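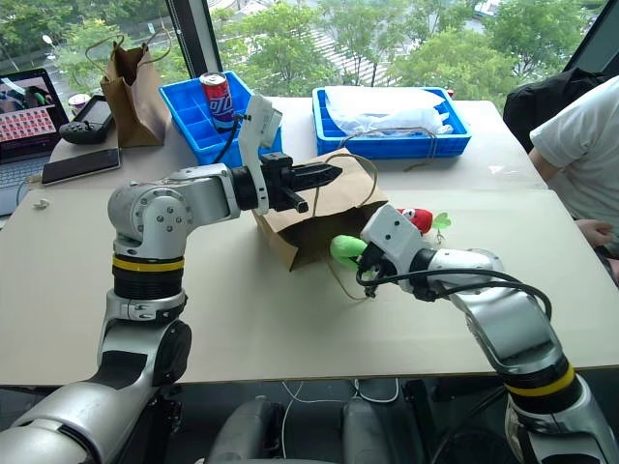
Fig. 1. Brown paper bag on its side, mouth to the right, with two plush items at the opening.

Packing and Presentation, Unit 3
Handout: The Paper Bag and Its Discontents

Read before the practical. Bring a pencil. The practical sheet is separate and I will not be printing you a second one.

1. Where we left off

Last week we did boxes. Boxes are easy: they have corners, they stay where you put them, and if you fill one badly it at least looks like a box. Most of you got through the Tiltdale exercise with your dignity intact. Paper bags are a different matter, and the marks from March suggest we should go slowly.

2. Parts of the bag

Mouth: the open end. All packing goes through it, including the packing you will have to take out again.
Gusset: the folded side panel that lets the bag open out. If it's only half open, your bag is half the size you think it is.
Base: the flat bottom. Push it out from inside with your knuckles before anything goes in.
Handle: twine, twisted paper or flat tape. Twine handles (see Fig. 1) arch up when the bag is lying down and get into everything. Note the loose strand trailing off to the right, exactly where you'd want to put your goods.

3. Upright or lying down?

The textbook answer is upright. The textbook was written by someone with a heavier grade of paper than our budget allows. A light bag standing empty will fold at the waist as soon as you brush against it, and you will spend the session propping it up with one hand and packing with the other.

Lying the bag on its side gives you a mouth at table height, and you can slide things in along the lower panel. The cost is that the upper panel sags and the paper creases. The bag in Fig. 1 is well crumpled, and a customer would notice. For gift work, count creasing as damage. For carry-out work, count it as Tuesday.

Whichever you choose, decide before you pick up the first item. Changing your mind with the bag half full is how we lost the base seam on the Nevby set.

4. Soft goods

Plush is the standard beginner's load. It doesn't break, and it teaches you everything about volume that a tin of soup won't. Points to remember:

Plush compresses going in and expands once it's there. A bag that closes nicely at the bench may not be closed by the time it reaches the door.
Rounded shapes, like the light green pod-like one in Fig. 1, roll toward the mouth when the bag is lifted. Put them in first and push them right down to the base.
Small pieces go into the gaps afterward. The red one with the white face area would fill a gap nicely.
Anything with a leaf, stalk, ear or similar attachment goes in with the attachment pointing inward. Students who ignore this produce what the Droledstead assessors call "foliage."
Leave 2 inches clear at the top. This is the rule everyone can recite and few observe.

5. The bench

Work on a pale, flat surface. You'll see scraps and dropped tags against it, and so will I. Stock waits behind the work area, in the compartment bin or beside it, and only the items for the current bag come forward. Stray bits do not belong on the work surface. If you find a clip, find out what it was clipping.

6. On overfilling

Arnardóttir supplies our practice bags in packs of 125, and a pack is meant to last the term. Last term's lasted 11 days. Torn bags go in the recycling, not back on the pile with the torn side facing down. I do turn them over.

If a bag tears during assessment, stop, empty it, and start again with a new one. You lose one mark. Tape loses you all of them.

7. To prepare

a) Sketch a bag on its side and label the four parts from section 2.
b) Write out the order in which you would load the two plush items in Fig. 1, and say where the handles should be while you do it. "Out of the way" is not a location.
c) In a short paragraph, say when you would accept a creased bag. Consider who is carrying it and how far.

Hand in c) at the start of the session. Keep a) and b), you'll need them at the bench.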